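Bench notebook, Cludell evaluation (two-arm kit from Wamix)
September 14, 2018
Written up by Souad, corrections welcome, Essam's spelling corrections less so

Carried on from the last page. Wael wants a yes or no on the Cludell by the time the trial licence lapses, and the trial licence has 17 days in it. The sales sheet says "ready to work out of the box". The box took Manikandan and me a morning, mostly spent looking for the hex key that was taped inside the lid.

Tonight's job is the T-slot profile. Darnotgate have asked whether the pair could feed bar stock to their saw, and bar stock is what they have plenty of. Offcut for the test is 465 mm, deburred by me, badly.

Firmware: left as delivered. The update wants an account, the account wants a company stamp, and Abdelilah has the stamp.

Single-arm holds first. Closed on the bar near its bottom end with force at the default setting, then left it there while I made tea. Wrist camera view is good enough to check the seating, so I've stopped crouching next to the thing with a torch. 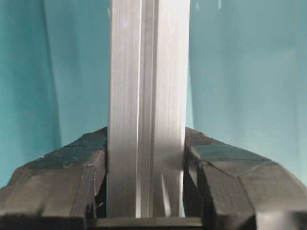
Wrist cam, profile upright, one gripper, default force.

The fingers are printed, and the upper face of the left one has picked up scuffs. Wamix list the fingers as a "consumable", a word I would like to have met before the quote. Price of a spare pair is on request. Requested.

Notes on the single hold:
Slip after the tea: none I could find with a rule.
Marks on the aluminium: none that weren't mine.
Software called the grasp "uncertain" throughout. The grasp was fine. I suspect it doesn't care for shiny things, and Essam suggests matt spray, which Darnotgate will love on finished stock.

Next, both arms. The handover wizard has 26 screens, of which I would keep the last. It asks for the part length twice, in different units, and believes whichever you typed second. Got a refusal on the first try (my fault, centimetres), a refusal on the second (not my fault, no reason given), and a proper pick on the third. Bar level across both grippers, above the tape line, with the white block lying behind. Left it holding and put a spirit level across it, which Manikandan says is cheating.

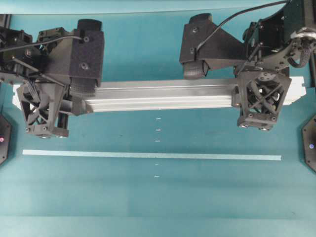
Two-arm hold, results

Did 5 lifts in a row without touching the settings. All came up. On the fourth the right arm got going a shade ahead of the left and the bar tilted, then they sorted it out between them like two people with a sofa. The log has this down as "nominal".

Release is the weak part. The two sides let go one after the other, and the bar lands with a clank you can hear from Abdelilah's office, according to Abdelilah. There is a setting called "soft place". Ticking it makes the clank later.

Emailed Wamix support about the timing. Had a reply inside the hour, very polite, with the brochure attached.

Still to do
Ask what Diệp paid for theirs and whether they ever got the soft place to be soft.
Repeat the lifts with the longer stock.
Try a bar with cutting oil on it. Rags first.
Get the stamp.

For Wael, if he has skipped to the end as usual: it's a maybe. The hardware I would keep. The wizard I would post back to them, in 26 envelopes.

S.F.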